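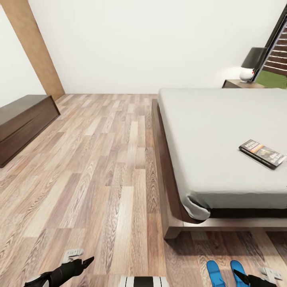

Household Handling Rules: Frequently Asked Questions

April 6, 2021
By Dolores Hutchins

The answers below apply to version 3 of the Kededden rules, used for all simulated tidying tasks run on Rakia. Where an answer differs from the operator handbook, the rules take precedence and the handbook will be corrected.

What counts as a household task under the rules?

Any task in which a two-armed mobile robot moves an ordinary loose object from one place in a home to another. Shoes, books, cases, cups and folded clothes are covered. Doors, drawers and lamps are fixtures. They have their own section, and an operator who opens a drawer in a tidying task has left the task.

Do the rules apply in simulation as well as on hardware?

Yes. A collision with a bed frame in simulation costs nothing to repair, but the recording is kept and may be used for training. A motion that would be refused on hardware must be refused in simulation. The speed limit near furniture is the same in both.

May the robot stand on loose objects?

No. The feet or base must keep clear of every loose object on the floor, including objects that have nothing to do with the task. If an object is lost from view during an approach, the operator stops and looks down before moving again.

What must be written in the task card?

The object, the start area, the target area and the accepted final pose. "Put the shoes away" is not a task card. "Both shoes on the floor beside the bed, side by side, toes towards the bed" is. The card must be finished before the first episode and is not edited afterwards. If it is wrong, close it and open a new one.

How should flat, flexible or open footwear be held?

One item per gripper. Fingers close across the sole, and the item is carried upright or level, whichever the card states. Do not lift by the strap alone. Straps in the Gadar object set are modelled as rigid, so a strap lift will succeed in simulation and teach a grasp that is of little use on a real shoe.

May the second arm move while the first is carrying?

It may, provided that it stays open and empty, does not cross in front of the held item, and keeps clear of the walls. Most wall contacts in our December review involved the idle arm. Operators watch the hand that is doing the work – the other one drifts. Before turning in a corner, bring both arms in towards the torso.

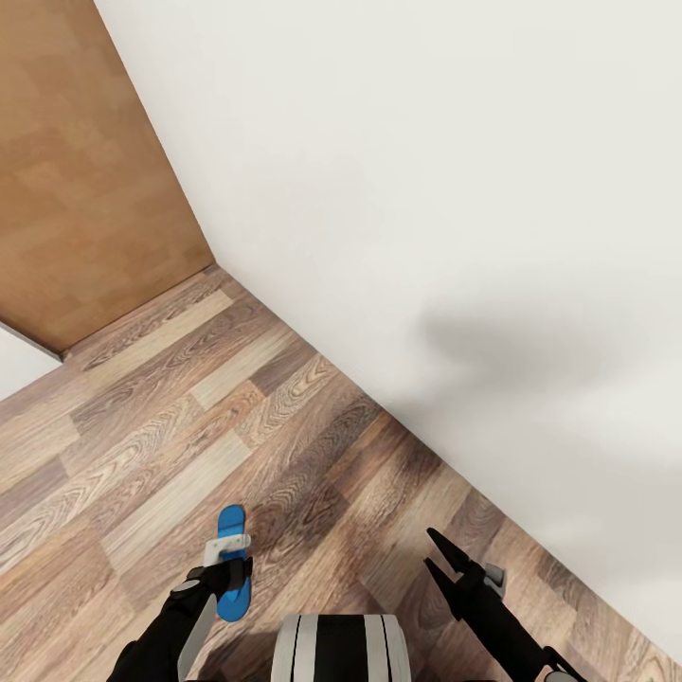
Wojcik Robotics | Simulation Practice Team

Is a dropped object a failed episode?

Not by itself. An episode fails if the final pose on the card is not met within the time limit, or if a stop rule is broken. A drop from below mattress height, followed by a clean pick-up, is marked "recovered" and kept. A drop on to the robot's own feet is a stop.

Can I reset the scene halfway through?

No. A partial reset leaves an object jump in the record. End the episode, mark it "abandoned" and start again from the card.

How many episodes are needed before a task can be signed off?

Sign-off needs 84 complete episodes with no open stop reports. Recovered episodes count towards the total. Abandoned ones do not, but they must still be filed. The last audit covered almost 300 episodes, and the most common fault was missing abandoned files.

When is the gripper considered to be in contact with an object?
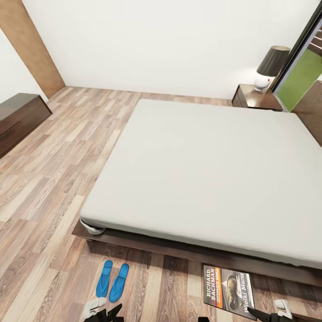
Contact is recorded from the simulator's force value and never from the operator's view. The head view looks down on the hands at an angle, and a finger can cover part of an object without touching it. Where a black finger overlaps the lower corner of a paperback lying by the bed frame, the view alone cannot settle the matter, and the annotator writes "near" unless the force value says otherwise. The same applies to contact with the underside of a platform edge. Labels typed from the view alone are returned.

Should readable text on an object be used to identify it?

Use the object ID first. Cover text may be added to the label if it can be read, in the language printed and with no translation. "Wielki Marsz" stays "Wielki Marsz". If a cover shows an author's name and a pen name, copy both. If the lettering is too small or blurred, write "unreadable" and do not fill it in from another episode.

What about objects left in a walkway?

Hallways are treated as walkways along their whole length. A book on a hallway floor is an obstacle for every task until it has been picked up, even if the card concerns something else. The robot approaches from the side, stops, and reaches. It does not reach while walking. Pale plank floors with strong grain can make thin objects hard to pick out at a distance, so the stop is made early and the final approach is slow.

Where do I send a stop report?

To the shift lead, on form 59, before the next episode on the same card is started. 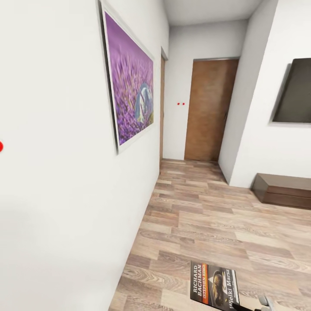
Soledad Oyelaran wrote:
The walkway rule needs a distance. "Stops early" will be read differently by every operator on the rota. Our group uses one full arm length from the nearest edge of the object, and disputes dropped off once that was on the card.

Reply from Dolores Hutchins:
Agreed that it needs a figure. Arm length differs between the two models we run, so it will probably be given per model. Please send the wording you use.

Guest wrote:
Does "recovered" still apply if the other hand does the pick-up? Our annotators are split on it.

Reply from Dolores Hutchins:
Yes, either hand, as long as the card does not name one.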